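Stekbridge Community Help > Home & Workshop > Gadgets and machines

Can a robot sort out a messy workbench yet, or is it all showreels?

Posted by Niamh Fahy, Fri 25 October

I help run the tool library in Stekbridge, and we lend out bike locks, extension cables, hand tools and so on. The lending part is lovely. The returns are a nightmare! Everything comes back in one heap: cables knotted round each other, padlocks with the wrong keys, bits of cloth that used to be wrapped round something. On a busy Saturday I can spend the whole afternoon putting it right.

I've been reading everything I can find about two-armed robots doing household and workshop jobs, and I'm completely hooked. The table below is very close to what our returns bench looks like, minus the nice cloth.
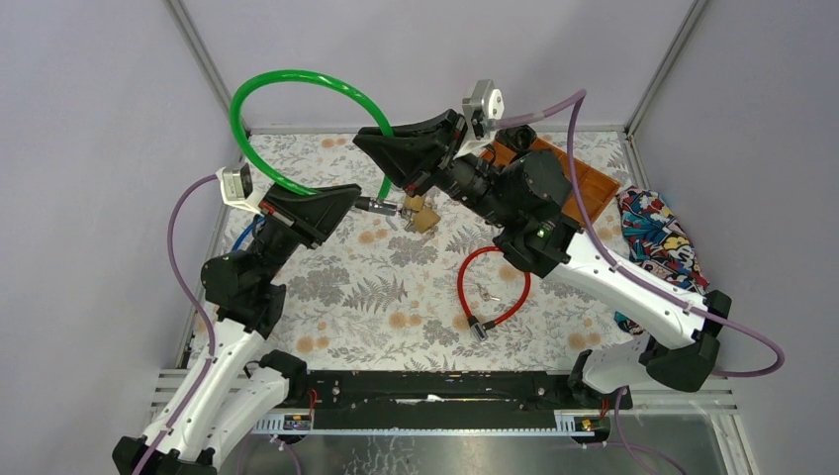
Cables, small metal bits and a tray, with both arms reaching in.

So what I'd love to know is whether a machine could do this now, in a back room, without an engineer standing over it. I don't mind slow. If it took all night to coil 11 cables I'd be thrilled, as long as they were coiled in the morning. Has anyone tried it? And which part of the job would go wrong first?

Indrek Lūse

Great subject, I could go on about this all day (and my family would say I do).

I look after packing machinery at Serville and have been tinkering with small arms in my shed since January. The short version: parts of your job are possible now, the whole of it isn't, at least with anything I've had my hands on.

Cables are the awkward ones. A box stays box-shaped when you pick it up, but a cable changes shape all the way along as soon as you touch one end. It springs back, or it drags its neighbour with it, or it crosses in front of whatever you were trying to look at. If the camera is on the wrist, one loop in the wrong place can hide half of the table.

Then you've got the little shiny stuff.

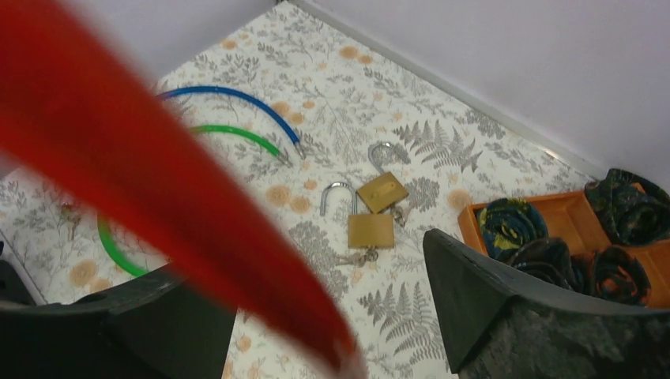
Keys are horrible for a gripper. They lie flat, so there's hardly an edge to get hold of, and they slide away when you nudge them. If they're bunched up against a padlock it's worse, as the machine has to decide where one thing stops and the next begins. I tried 106 pick-ups of a single door key off a tea towel and kept a tally on the wall. Early on it was dreadful. By the end it was getting most of them, and I was jumping up and down like my team had scored!

Padlocks are much kinder. They're chunky, they have flat sides, and an open shackle gives you a second place to grab. Rolled cloth is good too, provided it stays rolled. Put it down a bit carelessly and you've got a different problem.

If I were you I'd split the job up. Let the machine move padlocks and rolled cloths into a tray, and keep the cables and the key matching for yourself. Put a plain mat down as well, and clip each set of keys to something fat, like a cork. That helped me more than any clever software did.

Trygve Solheim

no. my robot hoover can't get over the hall rug

Diarmuid Hanrahan

Agree with Indrek on nearly all of that, but I'd be a bit more hopeful about cables. There was an open evening at the Hennessy workshop in Draltamcombe and I watched a pair of arms coil a short lead and lay it in a tub. It took 3 goes and the last one was properly neat. I clapped. The lead was on its own on a bare bench, mind, so it's a long way from your Saturday heap.

The thing to ask any maker is what happens when it drops something. Does it notice, does it have another go, or does it carry on and put an empty hand in the tray? The one I saw did notice, and that impressed me more than the coiling.

Niamh, do you label your locks? Ours at the allotments have a number painted on the body and the same number on the key tag, up to 528 now. It makes the matching quick for a person, and a camera ought to be able to read it too if you ever get your machine. Use enamel paint. The marker pen rubs off by spring.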